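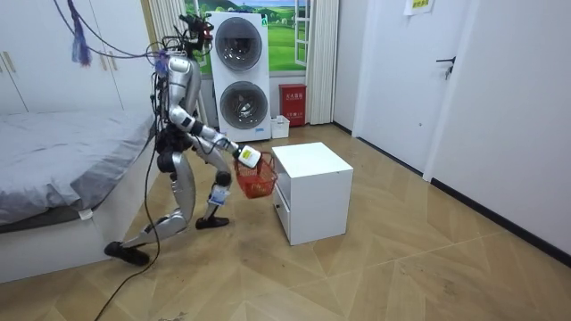 작은 방, 흰 수납장과 빨간 플라스틱 바구니

보낸이: Hannelore Hubmann
받는이: 손뜨개 메일링 리스트
날짜: 2002년 4월 30일
제목: Re: [뜨개] Lernanura 단종, 대체실 아시는 분?

Liette Boychuk 님이 쓰신 글:
> 안녕하세요, 늘 읽기만 하다가 처음 글 올립니다.
> 작년에 Ó Dálaigh 도안집에 나온 아란 카디건을 시작했는데요,
> 뒤판과 왼쪽 앞판까지 뜨고 나니 실이 떨어졌습니다.
> 도안에 적힌 대로 Lernanura 회녹색을 쓰고 있었어요.
> 가게에 전화했더니 단종이랍니다. 그것도 지난겨울에요.
> 남은 건 소매 한 짝의 반도 안 되는 분량입니다.
>
> 질문은 이렇습니다.
> 1) 비슷한 굵기의 다른 실로 소매만 떠도 티가 안 날까요?
> 2) 색을 못 맞추면 아예 다른 색으로 가는 게 나을까요?
> 3) 다 풀어서 조끼로 바꾸면 실이 될까요?
>
> 바늘은 8호를 썼고 게이지는 재지 않았습니다.
> 엄마는 그냥 사 입으라고 하십니다.
>
> Liette

Liette 님, 반갑습니다. 그리고 삼가 위로를 드립니다.

3번부터 답하자면 됩니다. 뒤판이랑 왼쪽 앞판에 들어간 실이면 조끼 하나는 나와요. 다만 아란 무늬 뒤판을 푸는 일은 저녁 한 번으로 끝나지 않고, 푼 실은 라면처럼 꼬불꼬불해서 타래로 감아 물에 담갔다가 널어야 합니다. 그걸 하고 나면 조끼를 뜰 마음이 남아 있을지는 저도 모르겠어요. 저는 안 남아 있었습니다. 그 실은 지금도 타래째로 옷장 위에 있고, 가끔 올려다봅니다.

1번. 티 납니다. 납니다만, 누구한테 나느냐가 문제예요. 뜨개 하는 사람은 길 건너에서도 알아보고, 뜨개 안 하는 사람은 소매가 세 개여도 모릅니다. Liette 님이 주로 만나는 분들이 어느 쪽인지는 제가 알 길이 없네요.

Lernanura는 세 가닥을 꽤 단단히 꼰 실이라 무늬가 또렷하게 서지요. 그래서 굵기만 보고 부드러운 두 가닥짜리로 바꾸시면 꽈배기가 주저앉습니다. 몸판 꽈배기는 차렷 자세인데 소매 꽈배기는 소파에 누운 꼴이 돼요. 제가 써 본 것 중에서는 Pludeck에서 나오는 중세사 쪽이 꼬임이 제일 비슷했습니다. 색상표에는 회녹색이라고 적힌 색이 두 개 있는데, 하나는 회색이고 하나는 녹색입니다. 전화로 물어봐도 소용없어요. 저는 물어봤는데 "둘 다 회녹색이 맞습니다"라는 답을 들었습니다.

견본실은 우편으로 신청할 수 있고 2000원입니다. 손가락만 한 실 조각치고는 당당한 가격이지만, 한 봉지 사고 후회하는 것보다는 쌉니다. 견본이 오면 꼭 낮에 창가에서 대 보세요. 저는 밤에 형광등 밑에서 맞춰 보고 완벽하다고 좋아하면서 12볼을 주문한 적이 있습니다. 아침에 일어나 보니 완두콩 색이었어요. 그 스웨터는 동생이 입습니다. 동생은 정원 일을 할 때만 입습니다.

2번이 사실 제가 권하는 쪽이에요. 색을 못 맞출 바에야 확실하게 다르게 가세요. 애매하게 비슷한 색은 물 빠진 옷처럼 보이는데, 아주 다른 색은 일부러 한 것처럼 보입니다. 오른쪽 앞판이 문제인데(왼쪽만 회녹색이면 아무리 일부러라고 우겨도 좀 그렇지요), 남은 실이 소매 반 짝 분량이라고 하셨으니 이런 식은 어떨까요. 왼쪽 앞판을 풉니다. 뒤판은 그대로 둡니다. 푼 실과 남은 실로 양쪽 앞판의 어깨 부분을 나눠 뜨고, 그 아래와 소매는 전부 진한 색으로요. 앞판은 밑단부터 진한 색으로 올라가다가 겨드랑이쯤에서 회녹색으로 바꾸면 됩니다. 앞에서 보면 어깨 배색 카디건이고 뒤에서 보면 그냥 카디건입니다. 옆에서 보면 설명이 좀 필요하겠네요.

그래도 기어이 같은 실을 찾고 싶으시면 방법이 아주 없지는 않습니다. Sornumow 읍내 시장 끝에 있는 수예점에 재고가 좀 있었어요. 4월 초에 들렀을 때 회녹색도 보긴 봤는데, 선반 위쪽에 있었고 주인아주머니가 사다리 타기를 싫어하십니다. 염색 번호는 확인 못 했습니다. 번호가 다르면 같은 색이라도 다른 색인 거 아시지요. 그럴 때는 새 실과 헌 실을 두 단씩 번갈아 뜨면 경계가 흐려집니다. 번갈아 뜨는 동안 실 두 뭉치가 서로 엉키는데, 이건 해결책이 없고 그냥 중간중간 욕을 하면서 풀면 됩니다.

아 그리고 게이지 말인데요.

재지 않았다고 쓰신 부분을 읽고 잠깐 창밖을 봤습니다. 혼내려는 건 아니에요. 저도 첫 옷은 안 재고 떴고 결과물은 전화기 덮개로 썼습니다. 그런데 대체실을 쓰실 거면 이번에는 재셔야 해요. 지금 있는 뒤판의 메리야스뜨기 부분을 평평하게 놓고 가로세로 10센티에 코와 단이 몇 개인지 적어 두세요. 그다음 새 실로 손바닥보다 크게 떠서, 빨고, 말리고, 그러고 나서 재는 겁니다. 안 빨고 재면 빨기 전까지만 맞는 옷이 됩니다. 단 수가 조금 다른 건 소매 길이로 조절하면 되지만 코 수가 다르면 바늘을 바꾸세요. 8호로 안 맞는다고 손에 힘을 주는 분들이 계시는데, 그 힘은 소매 한 짝 뜨는 동안 유지가 안 됩니다. 두 번째 소매는 어김없이 더 넓어요.

Ó Dálaigh 도안에 대해서도 한마디만. 그 책 실 소요량은 원래 박하게 적혀 있습니다. 제가 그 카디건을 떴을 때는 책에 나온 양보다 200그램 넘게 더 들어갔어요. 처음에는 제가 코를 잘못 잡은 줄 알고 도안을 처음부터 다시 읽었는데, 잘못 잡은 것도 맞긴 했지만 그걸 고쳐도 모자랐습니다. 정오표가 나왔다는 얘기는 예전에 이 리스트에서도 돌았고, 구해 보신 분은 아직 못 봤습니다. 혹시 갖고 계신 분 있으면 올려 주세요. 소매산 줄임 부분도 셋째 줄에서 짝이 안 맞는 것 같은데, 저만 그렇게 읽은 건지 궁금합니다.

단추는 벌써 사셨나요? 안 사셨으면 단추는 옷이 다 된 다음에 사세요. 저는 단추가 너무 예뻐서 먼저 샀다가 단추에 맞춰 단춧구멍을 뜨고, 단춧구멍에 맞춰 앞단을 넓히고, 앞단에 맞춰 몸판을 다시 뜬 사람입니다. 가격으로 치면 세상에서 제일 비싼 단추예요.

어머님께는 사 입는 옷에도 실은 들어간다고 전해 주세요. 별 설득력은 없지만 저희 집에서는 그걸로 몇 해 버텼습니다.

Hannelore

추신. 지난번에 장갑 엄지 뜨는 법 물어보신 분, 답장 쓰다가 날려 먹었습니다. 주말에 다시 쓸게요. 엄지는 그때까지 그냥 쉬는 코로 걸어 두세요.

추신 2. 인용할 때 원글 전체에 서명까지 다 붙이지 말아 달라는 공지가 있었던 건 저도 압니다. 이번 글은 짧길래 다 붙였어요.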